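# Getting a Tabletop Really Clean (and Keeping It That Way)

I love a clear table. I love it so much that the first thing I do when I come downstairs is wipe ours, before the kettle is even on, and I've been collecting ways to look after tables for years now. Some came from my grandmother, some came from ruining things. 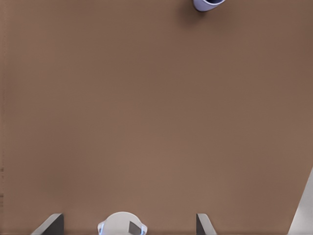 So let's start with the daily wipe, which most of us (me included, for ages!) do with a cloth that's far too wet. Wring it until you can't get another drop out, then wipe in long overlapping strokes from the far side toward you, and catch the crumbs in your other hand at the edge. Follow right away with a dry cloth. The dry cloth is the whole trick. Streaks are just water that was left to dry on its own, with a bit of soap or minerals in it, and ten seconds with a dry towel takes care of them.

I use old cotton T-shirts cut into squares for drying. Microfiber is great too, but wash it separately from towels or it picks up lint and then gives it all back to your table.

## What to put in the bucket

For most finished tables you need warm water and a small squirt of dish soap, and I mean small. If you see suds on the table, you used too much, and the leftover soap makes a film that grabs dust and feels tacky by dinnertime. Go over it once more with plain water and dry it.

If your table has felt a little sticky for months and nothing seems to help, soap film is my first guess. My second is furniture polish, layer on layer of it. Try a cloth with warm water and a spoonful of white vinegar on a spot near the leg, and if the finish looks happy after it dries, do the rest in sections. You'll be amazed at the color of the cloth!

Please don't use vinegar on stone, though. Marble, limestone and travertine all get dull spots from acid, and that goes for lemon juice and tomato sauce too. And skip it on waxed wood, where it'll strip the shine.

A few other things I keep away from tables:

- Glass cleaner with ammonia, on anything varnished or lacquered
- The green side of the sponge (yes, even "just that one spot")
- Powdered cleanser
- Nail polish remover, and nail polish in general, if you have teenagers
- Any spray that sits for ten minutes to work, unless the label names your kind of surface

## Know your finish

It's worth finding out what you're dealing with. Turn to the underside or the back of a leg and put a drop of water on it. If it beads up and sits there, you have a hard finish like polyurethane or lacquer, and life is easy. If it slowly sinks in and leaves a darker spot, the wood is oiled or bare, and you'll want to be quicker with spills and oil it now and then.

Laminate is the easy one. It shrugs off nearly everything except heat, standing water in a seam, and knives. Painted tables are in between, and chalk-type paint is the fussiest of all unless somebody sealed it well. Mine was sealed by me in a hurry, on a humid evening in June, and I can still find the spot where I stopped for a phone call.

## White rings

Oh, white rings. I get more excited about these than I should, because they look like a disaster and they're usually so fixable. A cloudy white ring is moisture trapped in the top of the finish. A dark ring means water got past the finish and into the wood, and that's a bigger job with sanding in it.

For a white ring, go in this order and stop as soon as it's gone:

1. Leave it alone overnight. Fresh ones often fade by themselves.
2. Lay a dry, thin cotton cloth over it and pass a warm iron across, no steam, a couple of seconds at a time. Lift and look each time.
3. Rub in a little mayonnaise or petroleum jelly, leave it until morning, and wipe it off.
4. Mix baking soda and plain white toothpaste (not gel), rub very gently with the grain, wipe and dry.

The iron is my favorite. You lift the cloth and the cloud is just smaller, and then smaller again. Do keep it moving and keep it low, and only use it on a wood finish. I'd never put an iron near laminate.

Number four is a mild abrasive and it can change the sheen, so test somewhere out of sight first.

## Spills, by type

**Coffee and tea.** Blot, then soapy water. If a tan mark stays on laminate, make a paste of baking soda and water, let it sit for 2 minutes, and wipe without scrubbing. This also works beautifully inside mugs, by the way. I do all of ours with it every few weeks and they come up like new.

**Candle wax.** Put a bag of ice on it until it's hard, then lift it with the edge of an old plastic card. Buff what's left with a soft cloth.

**Grease.** Dust it with cornstarch, wait a bit, brush it off, then wipe with soapy water. On bare or oiled wood, do the cornstarch twice.

**Crayon.** Baking soda on a damp cloth for hard finishes. On chalk paint I've had the best luck with a plain eraser, and with moving the crayons.

**Permanent marker.** A dab of rubbing alcohol on a cotton swab gets it off laminate in seconds, and it will also take shellac and some lacquers right off with it. Check what you have before you dab!

**Glue.** White school glue softens under a warm damp cloth. Super glue on a finished table is one I leave to people braver than me.

## Stopping rings before they happen

Coasters only work if they're already where people put their cups down. I kept ours in a lovely stack on a shelf and then wondered why they were never used. Now there are 2 at each end of the table, all the time, and they've become invisible in the best way.

Cork is the nicest everyday material. It doesn't stick to the bottom of a cold glass and come up with it like smooth stone does, and it's kind to the tabletop. If you like stone or ceramic, put felt dots underneath. Felt dots are one of the best cheap things in the house – I put them under vases, lamps, the fruit bowl, the salt crock, all of it. Replace them when they get gritty, since a gritty felt dot is basically sandpaper.

Trivets, same idea. Ours hang on a hook I can reach from the stove with a hot pot in the other hand.

## Oiling a wooden table

If your water drop sank in, you get to do the really satisfying part. Clean the table, let it dry fully (overnight is good), and rub it lightly with 320-grit paper in the direction of the grain. Wipe off every bit of dust. Then put on a thin coat of oil with a lint-free cloth, wait as long as the can says, and wipe off everything that hasn't soaked in. Really wipe it. Leftover oil goes gummy, and gummy is misery to undo.

I've been using a linseed-based oil from Rakine on our bench and I'm very happy with the color. It was the paint shop in Eltstead that steered me to it. A thin second coat the next day is worth it for a table that gets eaten on.

Now the serious bit: rags with linseed or other drying oils on them can heat up and catch fire by themselves if they're balled up in a trash can. Spread them flat outdoors, one layer, away from anything that burns, until they're stiff and fully dry, or soak them in water in a metal can with a tight lid. Then check how your town wants them thrown out.

## Scratches

Fine ones on dark wood can be made to vanish with half a walnut. Rub the nut meat along the scratch, leave it for a few minutes, buff. It feels like a magic trick and it costs a walnut. (Skip this if anyone in the house has a nut allergy.)

For deeper ones, those wax filler sticks are great. Buy a shade that's a touch darker than you think you need, press it in across the scratch, and level it off with a plastic card. A mark that reads as slightly dark looks like grain, and a slightly light one looks like a repair.

## Keeping it clear

All that cleaning is much easier when there's nothing to move first. What finally worked for us was giving the mail a basket by the door, with a rule that it gets emptied when the lid won't close. Keys go in there too. The table gets cleared at night, right after dishes, and I wipe it in the morning while the coffee's going.

If your table is the homework table and the sewing table as well, try a tray for each. The whole project lifts off in one go for supper and comes back afterward with the pins still where you left them. I found mine at the flea market in Bistoswood, and they're a bit dented and perfect.

Next page I'll get into chairs, starting with wobbly legs and the right glue for them.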